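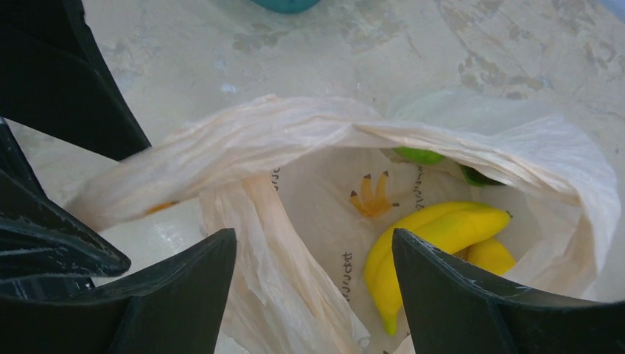

About Grarnwood

Hi, and welcome! I'm Jerome Navarro, and I run the recording room at Grarnwood. We collect examples for robots that learn by being shown how to do something - small everyday jobs, mostly, the kind you do at home while thinking about dinner.

Grocery bags are my favorite. A plastic shopping bag never sits the same way twice, the handles twist up, the opening folds in on itself, and a learning system has to see an awful lot of that before it gets any good. We use toy bananas for the groceries (they don't go brown, and I don't end up eating them). Our bag set stands at 1271 recordings, and I still find new ways for a bag to be annoying.

Who does the work

We're five people. Mirsad Berisha trains our operators and built most of the setup at Skolbridge, where two arms share one table and can work on a bag from both sides.
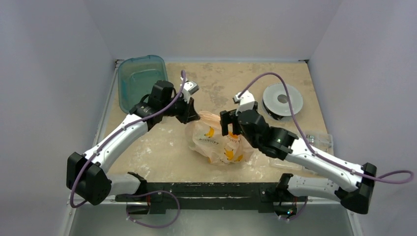

Mirsad is very strict about pace, and I've come around to his view. New operators want to rush, and a rushed recording teaches rushed habits, so everyone does 26 practice runs before anything they make goes into a set. We keep the fumbles too, labeled as fumbles - our customers asked for them, and they get used!

Working with us

Our first outside project was for Angelovski, 705 recordings of folding and packing, and they came back in April for more. If you have a task you'd like recorded, write to me at the Clarnbridge office and tell me what the objects are and how you'd do it by hand. Sketches are welcome, even bad ones.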